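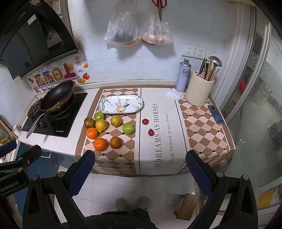

九月の台所と、馬の布のこと

ようやく朝晩が涼しくなってきて、台所に立つのが苦でなくなりました。八月のあいだはもう、火をつけるだけで額から汗が落ちてくるので、きゅうりをたたいて、豆腐をのせて、それで夕飯ということにしていた日がずいぶんありました(家族からは何も言われませんでした。言える空気ではなかったのかもしれません)。

涼しくなると急に、あれもこれも気になってきます。調味料の瓶の底が丸く跡になっているとか、引き出しの奥から使った覚えのない栓抜きが出てくるとか。そういうわけで今月は、毎晩すこしずつ台所をいじっています。今日はその中でも、調理台に敷いている布の話を書こうと思って、お茶をいれて座ったところです。長くなりそうなので、みなさんもよかったら何か飲みながらどうぞ。

布というのは、茶色とベージュのひし形の格子が両側にあって、まん中だけ白い帯になっているものです。その白いところに縦に大きく「DREAMS AS HORSES」と書いてあります。下に小さく「look forward to our future」とも。こちらに引っ越してきて間もないころ、近所のBirninanoという雑貨屋さんのワゴンで見つけました。29元でした。本来は食卓の中央に長く敷くものらしく、店の人にも「テーブルは何人がけ?」と聞かれたのですが、うちの食卓は丸いのです。丸いテーブルに細長い布を敷くと、両側がだらんと垂れて、座るたびに膝にさわります。二日でやめました。

それで台所の調理台に持ってきてみたら、これが思いのほか落ち着いたのですね。うちの調理台は白地に細かい斑点が入っていて、汚れが見えるような見えないような、なんとも中途半端な柄なのです。そこに茶色の縁どりの布が一枚くると、ここから先は物を置く場所、という感じがはっきりします。コンロの右側から手前にすとんと垂らしておくと、引き出しの取っ手のぐらつきも目に入らなくなりますし(直しなさい、という話ですが)。

「DREAMS AS HORSES」という英語、最初は何のことかわかりませんでした。夢は馬のように? 馬になった夢? 夫は「競馬かな」と言っていました。同じ語学教室に通っていたRenata Żakさんが遊びに来たときにたずねてみたら、しばらく首をかしげてから「これは以夢為馬じゃない?」と教えてくれました。夢を馬として、その背に乗って進んでいく、というような言い回しだそうです。なるほど、それなら下の小さな一行ともつながります。それからは、大根の皮をむきながら、ふと横目で読んで、ああ、乗っていくのね、と思ったりします。大根をむく手が速くなるわけではありませんけれど。

Renataさんはもうひとつ、コンロの奥の壁のシールも気に入ってくれました。あれは前に住んでいた方が貼っていったもので、はじめて部屋を見せてもらった日から、あの場所で笑っていたのです。お日さまが。

日本にいたころのわたしは、台所に文字があるのが苦手でした。調味料もわざわざ無地の容器に詰めかえて、ラベルは内側に貼るくらいの人間だったのです。ですから引っ越した当初は、あのにぎやかなシールをどうやってきれいにはがすか、そればかり考えていました。ドライヤーで温めるといいとか、食器用洗剤を塗ってラップで覆うといいとか、いろいろ調べて、Rolariという通販の店ではがし液まで買いました。それが届くのに5日かかりまして、その5日のあいだに、なんというか、情が移ってしまいました。

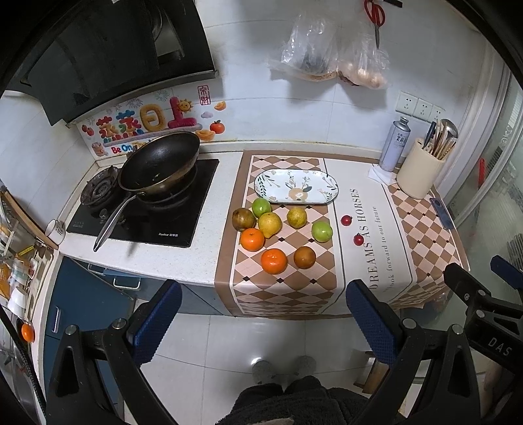

「蒸蒸日上」というのは、日ごとにどんどん上へのぼっていく、暮らしや商売がますます栄えていく、という意味の言葉です。蒸すという字がふたつも入っているので、わたしははじめ、てっきり料理の言葉だと思いこんでいました。蒸し物に力を入れている台所なのだと。そう思って最初の週はせっせと肉まんを蒸したのですから、言葉を知らないというのは楽しいものです。

字がひとつの色でなく、赤や青や緑や黄色がまざって、ぷっくりふくらんでいるところもいいのです。上の字のとなりに、にこにこ顔のお日さまがくっついています。赤い四角のはんこのようなところには「来財」とあって、金色の元宝、つまり昔のお金のかたちの絵もちゃんとあります。欲ばりですよね。でも、いやな感じのしない欲ばりです。朝いちばんに眠い顔でお湯をわかしにきて、お金よ来い、と壁に書いてあると、なんだかおかしくて目が覚めます。

英語の部分もあるのですが、そこはたいてい鍋のかげに隠れています。

鍋の話もさせてください。うちでは使い終わった鍋を、戸棚にしまわずそのままコンロにのせています。母が見たら眉をひそめると思います。母は、鍋というものは夜になったら必ずしまう、コンロの上には何も置かずに寝る、という人でした。わたしもずっとそうしてきたのですけれど、ここの戸棚には大きな中華鍋の居場所がないのです。柄が長くて、どう入れても扉が閉まりません。斜めにしても、逆さにしても、柄だけこちらに出てきます。流しの下も試しましたが、今度は水道管にぶつかりました。

あきらめてコンロを定位置にしたら、出す、しまう、がなくなって、野菜炒めの回数が増えました。小松菜に似た青菜をざくざく切って、にんにくと塩だけで炒めるのが今いちばんの好物です。ご近所のKorkor Agbenyegaさんのところは唐辛子をどっさり入れるそうで、先月ごちそうになったら、おいしくて、おいしくて、そして翌朝まで唇がじんじんしていました。あれはあれで、また食べたいです。

ただ、柄が手前に飛び出していると袖をひっかけることがあります。お子さんのいるおうちでは、柄の向きにどうぞ気をつけてくださいね。うちも姪が来る日だけは、押入れがわりの納戸に鍋を引っこしさせています。

さて、布のほうに戻ります。わたしはこの布の上に果物を置くのが好きです。冷蔵庫に入れてしまうと、どうしても忘れてしまうので。黄色い梨、みかん、それから赤いミニトマト。トマトは果物の仲間に入れていいのか毎回まよいますが、白い帯のところにころんと置くと赤がよく映えるので、つい並べてしまいます。格子の茶色の上にはみかんが似合います。そのとなりに、鹿と花の絵のついた楕円のお皿を出しておくこともあります。

あのお皿は、市のはずれのOdoiという古道具の店で買いました。魚をのせるつもりで選んだのに、焼き魚をのせると鹿がちょうど魚の下じきになるので、どうにも気の毒で、魚は別の皿になりました。いまは切った梨だとか、おやつの胡麻のお菓子だとか、鹿の顔がよけられるものをのせています。そんなことを気にして食べているのは、家ではわたしひとりです。夫は鹿の上に平気で餃子の酢をこぼします。

布の右のほうは、どうしても物が集まってくるところです。クリーム色の筒に菜箸やおたまをみんなまとめて立ててあって、これがもうぎゅうぎゅうで、一本抜こうとするととなりの二、三本がついてきます。木の箸は長さもそろっていません。今月のうちにここを減らすのが目標です。おたまは一本あれば足りるはずなのに、なぜ増えるのでしょう。鍋を買うとついてくるのです。もらったものは捨てにくくて、筒の底のほうで年を越していきます。

スプレー缶も、携帯も、くしゃっとした紙も、気がつくと布の上にいます。携帯は特によくありません。レシピを見ながら作るものですから、粉のついた指でさわって、画面が白くなって、それを拭いた紙がまたそこに残るのです。Korkorさんは献立を覚え書きの紙にして壁にとめているそうで、それはいいなと思って、わたしもさっそく紙を一枚用意しました。まだ何も書いていません。

布の洗い方をときどき聞かれるので、書いておきます。うちのはポリエステルだと札に書いてありましたから、網に入れて洗濯機でふつうに洗っています。油がはねたところだけ、先に台所用の洗剤を指でちょんちょんとつけて、しばらく置きます。しょうゆはすぐなら水で落ちますが、ひと晩たったのはだめでした。左の格子のどこかに、そのしみがあります。茶色い柄を選んでおいて、あのときほどよかったと思ったことはありません。干すときは物干しにまっすぐかけて、手のひらでぱんぱんとたたいておけば、アイロンはいりません。

長さは測ったら112センチでした。もし同じように調理台に敷いてみたいという方がいらしたら、買う前に台の奥行きと、手前に垂らす分を足してみてください。わたしは測らずに買って、たまたまちょうどよかっただけです。それと、火のそばには決して布の端がいかないように。うちではコンロとのあいだに手のひらひとつ分をあけるように心がけていて、炒め物の前には、もういちど右へ寄せてから火をつけます。これは習慣になってしまえば面倒ではありません。

そうそう、はがし液は、結局いちども壁のシールには使いませんでした。瓶の値札をはがすのに重宝しています。Clitauのジャムの瓶のように、紙がしぶとく残るものがありますでしょう。あれにひと吹きして、お茶を一杯飲んで戻ってくると、つるんとむけます。気持ちがいいので、必要のない瓶まではがしました。

来月は、あの筒の中身がどうなったかを書けるといいのですが、たぶん梨のジャムの話になると思います。梨をたくさんいただくあてがあるのです。煮つめるときに生姜を入れるか入れないかで、いまRenataさんと意見が分かれています。入れる派の方、いらしたら分量を教えてください。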